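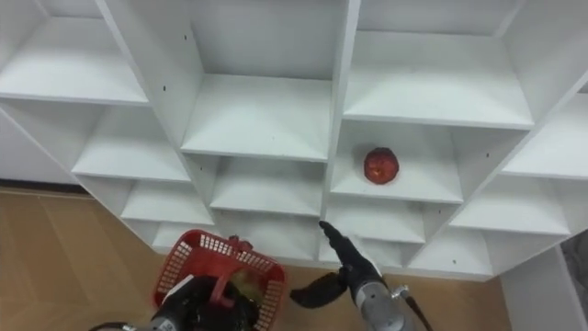
**Town sets limit on zucchini at swap shelves**

CORREA, 28 July 2021 — The town of Correa has placed a limit on zucchini.

Starting Monday, residents who use the produce swap in the lobby of the town hall may leave no more than two zucchini per household per day. Yellow squash will be treated as zucchini. Pattypan squash was discussed at length on Tuesday night and left for another meeting.

The swap opened last summer on a simple plan. People with extra tomatoes, plums or green beans would drop them off on the way to work, and people without would pick them up on the way home. For most of June it ran that way. Then it rained for nine days, the sun came out, and every vegetable garden between Bemier Road and the river did the same thing in the same week.

Town clerk Senthil Gounder, whose office is across the lobby, said he first noticed the trouble when he arrived one morning to find the front doors hard to open.

"There was a bag leaning on them from the inside," Gounder said. "I have a key and I'm the first one in. I still don't know how it got there."

According to a memo attached to Tuesday's agenda, the problem is not confined to the lobby. Zucchini has been left on the counter where dog licenses are issued, in the return slot of the library next door, and on the hood of a police cruiser whose driver was inside the building paying his own water bill. One resident tried to include two with her property tax payment. The memo notes that the check was accepted.

The new rule passed 4-1 after a public comment period that ran longer than the one for the sewer bond in December. Several speakers objected to the limit as unfriendly to gardeners. Others said that the gardeners had been unfriendly first. A man from the Wuritau Apartments, where there are no gardens, said he had taken home squash every day for two weeks out of what he called good manners, and that his children had begun asking what they had done.

The one vote against came from the member for the north end, who said the town had no business regulating generosity and then confirmed, when asked, that she had six plants.

Size was a sticking point. An early draft set the limit by weight, at 15 pounds a household, until it was pointed out that a family could meet that with very little effort and a wheelbarrow. A second draft capped length. This led to an argument over whether a curved zucchini should be measured along the outside or straight across, and the town attorney, who bills by the hour, was asked for an opinion. The final text says "of reasonable size" and leaves it there. Enforcement falls to whoever is at the front desk.

Gounder asked that the record show he is usually whoever is at the front desk.

There is no fine. An earlier proposal to charge 50 cents for each zucchini over the limit was dropped after the finance office said it would have to buy a cash box, and after one resident asked from the back row whether he could pay for the season in advance.

Repeat offenders will instead have their squash returned to them. How the town will know whose squash it is was not explained. Few people sign their vegetables, although one longtime donor on Bemier Road is known to write the date on hers in marker, and said after the meeting that she would be stopping that.

Other produce is not affected. Apples, peaches, corn, herbs and eggs remain welcome in any amount, and the clerk's office would particularly like to see some onions. Homemade pickles are still barred under the county food rules. The town received a letter this month asking if a cucumber in a jar of vinegar is a pickle if it was put in that morning. The answer is yes.

Cooked items are barred too, which closes off what had been a popular way around the whole question. Zucchini bread had been turning up at the swap since the Fourth of July, often with a note saying it was banana.

Not everyone sees a problem. The owner of Bremodier Feed & Garden, which sold most of the seedlings in question, told the meeting that people should read the tag. The tag says one plant feeds a family of four. He sells them in packs of six. Asked if he might consider selling them singly, he said he would look into it, in the tone of a man who would not.

The town has tried to send the extra produce elsewhere. The food pantry in the basement of the Methodist church took two carloads and then asked, very kindly, for canned soup. The senior center put squash on the lunch menu three times in one week, and attendance on the third day fell to 23, counting the cook. A hog farmer outside town agreed to take a truckload on a trial basis. He has not called back.

The town of Wuritau, seven miles east, has a swap of its own and no limit, and its residents have noticed some unfamiliar cars. Its mayor said he had no comment on the vote in Correa but would be interested in knowing when the rule takes effect. He was told Monday. He wrote it down.

Roughly 300 households are on the mailing list for the Correa swap and will get a copy of the new rule by the end of the week. It will also be posted in the lobby, at the library, and, at the request of the police department, in the parking lot.

The rule runs through the end of September and can be renewed. Council members were asked if they expected to need it again next summer, and one of them said that depended on whether people learned anything. There was some laughter, mostly from people over 60.

In other business, the council approved repairs to the Bemier Road culvert and put off a decision on new benches. The next meeting will be held on the second Tuesday in August. Anyone wishing to speak on pattypan should sign up at the clerk's office before noon that day. The clerk asks that you come empty-handed.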